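Courses > Workshop Handouts > Robotics at Home
Search this site Enter keywords Go

Handout 2: Rehearsing the door before you build the arm

Welcome back! Last time we got the base plate drilled and the first servo turning, and several of you went home wanting to bolt on a gripper straight away. Please hold on a little longer. Tonight is all simulation, and I promise it is some of the best fun in the whole course, as you can crash the arm as often as you like and it costs you nothing but a restart.

The job we are working towards is the Jilley arm opening a cupboard door with a lever handle. Before any metal goes near a real door we do it on the screen, with the view taken from the wrist so that you see what the arm would see.
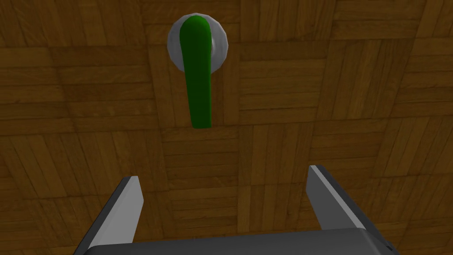 Shared Workshop Robotics Group, Evening Classes

The wrist view on the door panel is where everyone should begin. The lever is at rest, pointing straight down, and the jaws are open with a good band of wood still between them and the tip. I like this as a starting pose. You have room to correct before you touch anything, and the green stands out so well from the parquet that a simple colour threshold will find it. (Try it with the handle set to brown afterwards and see how quickly your lovely code falls over!)

Work through it in this order:

1. Load the door file and check that the handle is at rest.
2. Open the jaws fully and save that position as HOME.
3. Find the green patch and work out its centre line. In the view above, the lever is a little left of the middle of the gap, so your first move is sideways.
4. Line up, then go forward slowly. Sideways first, forward second. Mixing the two is how Ozan knocked his lever sideways on every run until he split the moves apart.
5. Close on the bar, well below the round plate.
6. Turn. Stop. Read the joint angles and write them down.

Do step 6 on paper as well as in the log. Lizelle Nkosi kept a pencil table all last term and it was the only record that survived when her laptop died, so she was the one person who could set up her real arm in a single evening.

A word on gripping. A smooth round bar between two flat jaws has very little to hold it, and it will try to roll out as you turn. You can raise the friction value until it behaves, but then your simulation is telling you a fib. Better to leave friction alone and move the grip lower down the lever, where you get more leverage for the same push. On the real arm we will stick thin rubber to the jaws, and it makes a wonderful difference.

Corners and edges

Once the handle works, move on to the edge exercise. Shigeru Ichikawa wrote the approach routine and it is a lovely piece of work, short enough to read over a cup of tea. The idea is to bring the open jaws up to a corner and stop short of it, using the edges alone to judge where you are.

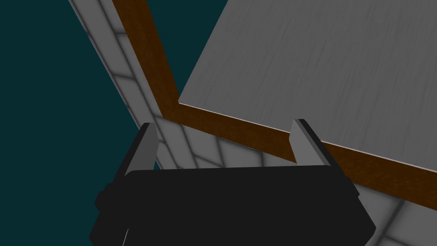 Fig. 2. Open jaws at the corner of the grey top panel, simulated wrist view.

Plain surfaces are hard going for the edge finder, so look for strong lines. The pale lip along the front of the panel is a gift, and so is the change from grey to brown just under it. Notice that the right finger covers part of the lip. Your code will see two shorter lines there, and it needs to join them up before it works out an angle. Femke's fix was to mask out the fingers first, which is neat, and you are welcome to copy it.

The flat teal behind the structure gives you no depth at all. If your arm drives off happily into the background, that is probably why. Put a limit on forward travel; mine is set to 132 mm and I have never regretted it.

For next time

Run the handle exercise 8 times without changing any settings and bring all the logs, bad ones included. The bad ones are far more interesting and we will put a few up on the wall screen. Lutfa Gazi has the spare Favetti servos for anyone whose gear has stripped, and will be at the back bench before the class starts.

Bring: laptop and charger, small cross-head screwdriver, your pencil table, rubber strip if you have any.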